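Gromgate Publishes September Results From Household and Shop-Floor Chore Trials

Two-armed bench robots complete most simple pick-and-place work, struggle with caps, cloth and crowded shelves

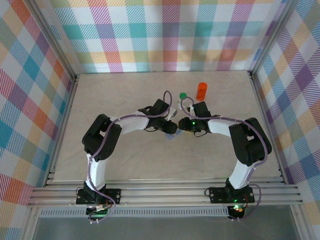 Summary of Findings

Gromgate, an independent test house for home and light commercial equipment, has published the results of its latest round of chore trials. The report, released in September, asks whether low-cost robot arms can take over small, repetitive jobs now done by hand at kitchen counters, store stockrooms and packing benches.

The answer in most categories is "not yet." Across 3006 scored attempts, arms working on a tabletop finished simple transfers of a single rigid item at a rate the report classes as useful. Results fell sharply once a chore called for two hands at the same moment, for a change of grip, or for any judgment about how hard to squeeze.

"A buyer wants to know whether the machine will put away the groceries," said Corinne Montoya, director of testing at Gromgate. "Our results say it can move a bottle from one place to another on a clear surface. Putting away groceries is a much longer list of jobs, and the machines we tested cannot be left alone with that list."

How the Trials Were Run

The trials were held at Gromgate's Zadlow laboratory on benches fitted with pairs of small arms. Each pair is mounted on a metal rail at the front of a tabletop, with the arms facing inward so that both grippers can reach the middle. Patterned fabric hangs on the walls of the bench enclosure. Objects are drawn from a common stock of household and retail goods that includes bottles, capped containers, boxes, folded cloths and hand tools.

Of the 3006 attempts, 1075 were single-arm chores and 991 were two-arm chores. The remaining attempts were mixed sequences, in which an arm began alone and the second joined partway through. An attempt was scored as complete only if the item ended in its marked position, upright where the instructions called for it, with nothing else on the table knocked over. Operators were not allowed to nudge an item back into reach. If an arm stopped for longer than the permitted time, the attempt was closed and marked incomplete.

Control software for the trials was supplied by Wako. The work plan, the object stock and the scoring rules were set by Gromgate, and Wako staff were not present while scored attempts were under way. Wako was shown the results before publication and was invited to submit a written comment, which is printed in full as an appendix to the report.

Household Chores

Clearing small items from a counter was the strongest household category. The arms dealt well with upright bottles and cylindrical containers, provided each stood clear of its neighbors. When two items stood close together, the grippers often touched the second while reaching for the first. Lightweight empty bottles were the most likely to tip.

Opening containers produced the weakest results in the report. Screw caps require one arm to hold and the other to turn, and the holding arm tended to slacken as the turning arm applied force. Push-and-turn closures were attempted in a short pilot and then withdrawn from the scored program.

Cloth folding was completed only when the cloth was laid flat beforehand by a member of staff. The report does not regard this as a finished chore, on the grounds that laying the cloth flat takes a person nearly as long as folding it. Wiping a surface fared better, although the arms covered the middle of the table more reliably than the corners.

Shop-Floor Chores

Clavau, a retailer of packaged household goods, contributed a list of nine routine tasks from its stockrooms and returns counters. These include facing items forward on a shelf, sorting returned goods by size, placing a single item in a shipping carton and setting aside containers with damaged lids.

Placing a single item in a carton was judged ready for supervised use. Sorting by size was judged close to ready, with errors concentrated among items of similar height. Shelf facing was judged unready. The arms could turn an item in the front row but could not get behind it, and attempts to reach the second row regularly disturbed the first.

"We sent over the jobs that our people would be glad to give up," said Muireann Horgan, head of store operations at Clavau. "The carton result is encouraging and we expect to look at it again in our own building. For the rest, our stockroom staff are faster, and they notice a cracked lid without being told to look for one."

Clavau has not placed an order for robot arms and has made no change to staffing as a result of the trials.

Speed and Supervision

The report gives separate attention to the time a person must spend watching the machine. In many of the completed attempts, the arms moved more slowly than a person doing the same work. Slow operation may be acceptable in a home, where a counter can be cleared overnight. It is harder to justify at a packing bench with a queue of orders.

Supervision proved the larger cost. An arm that drops an item generally carries on as though it were still holding it, so a person must be close enough to step in. Gromgate recommends that manufacturers state how often a product is expected to need help, in the same place where they state its reach and lifting capacity.

The report also notes the amount of bench preparation involved. Cables were secured along the arms to keep them clear of the joints, tabletops were cleared between attempts, and lighting was held steady. Few kitchens or stockrooms offer such conditions, and the results should be read with that in mind.

Recommendations for Buyers

Gromgate advises households to wait. None of the arms tested is suitable for unsupervised use in a home with young children or pets, and the report finds no household chore for which the saving in effort would outweigh the work of setting up.

Small businesses with a steady flow of similar items may wish to consider a limited trial. Gromgate suggests choosing one chore, keeping the existing staff procedure in place alongside it, and recording every occasion on which a person has to intervene. Suppliers should be asked to demonstrate the chore with the buyer's own goods. A demonstration using the supplier's samples is of limited value, especially where the buyer handles clear bottles, soft packaging or items with loose caps.

Next Steps

A further round of trials is in preparation at the Zadlow laboratory. It will repeat the container and shelf-facing tasks with revised grippers and will add loading and unloading of a dish rack. Clavau has agreed to supply a second set of stockroom tasks. Manufacturers wishing to submit equipment may request the entry terms from Gromgate's testing office.

"These machines are improving, and some of the handling we recorded this time would not have been possible in our earlier rounds," Montoya said. "We will keep publishing the failed attempts along with the completed ones."

The full report, including the scoring rules and the results for each chore, is available from Gromgate on request. A briefing for trade and consumer press will be held at the Zadlow laboratory on Friday at 10 a.m. Places should be reserved in advance.

About Gromgate

Gromgate tests appliances, tools and automated equipment intended for homes and small businesses. It is funded by subscriptions and testing fees and does not accept payment for favorable results.

Media Contact

Press Office, Gromgate
Zadlow Laboratory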